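Laldale Town Reception Handbook
Section 4: Setting Up and Running a Civic Reception

Read this section before the guests arrive. Reading it while they arrive has been tried.

4.1 Before the day

1. Reserve the hall through the Tapia booking desk at least 30 days ahead. The desk will hold a date for 10 days without a signed form, then give it to the dance school.

2. Confirm who is hosting. If the town and a visiting delegation are both hosting, settle in writing who pays for the food.

3. Send the guest list to the clerk's office. The main room is rated for 68 people, standing. Council members count as people for this purpose.

4. Ask the delegation how its members' names are pronounced. Write the answers on the speaking card the way they sound.

Note: Flags go on stands, never taped to the wall. The visiting flag and ours must be the same size. We own two sizes of ours, stored in the closet marked Pleltis, after the company that donated the closet.

4.2 The sign-in table

1. Put the table inside the front door, to the left, where it does not block the coat rack.

2. Set out the guest book, pens, name tags and a lamp. The entry hall is dim after four in the afternoon, and a guest book signed in the dark is of little use to the archive.

3. Tilt the lamp head down so that it lights the page and not the guest.

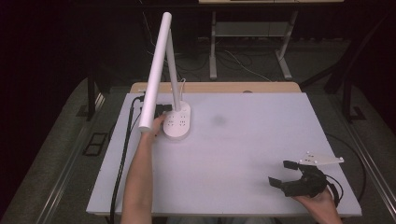
Figure 4-1. Adjusting the lamp head by hand.

4. Lay the name tags out by last name. Officials who say they don't need one should be given one.

Caution: Do not run extension cords across the doorway. Coffee urns get their own wall outlet, one urn per outlet. Two urns on one circuit will end the reception early.

4.3 Speeches

1. Limit each speaker to three minutes and the whole program to 22. Tell the speakers two minutes.

2. Test the Lurkitz microphone before the doors open. The switch on the side is the mute. The one on the bottom is also the mute - both must be up.

3. Seat or stand the speakers in the order they will talk. The stairs make a good spot for the group, but keep one side of the steps clear for anyone who needs the rail.

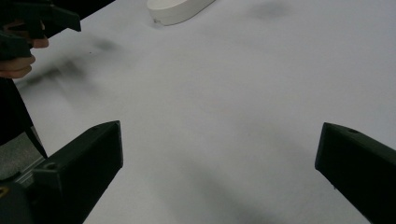
4. Have one person ready to start the applause. Guests will generally clap if somebody else goes first, and a silence after the translator finishes feels longer than it is.

5. Exchange gifts last. Anything given to the town must be written in the gift log that evening, including fruit baskets, even if they do not survive the evening.

Note: If the program runs over, skip the second thank-you list. Do not skip the first. The people on it are standing in front of you.

4.4 Closing up

1. Return the microphone to its case with both switches down.

2. Send the guest book to the clerk.

3. Fold the flags and put them back with their own stands.

4. Turn off the urns before emptying them.

Section revised 7 June 2018. Room layouts are in Section 5.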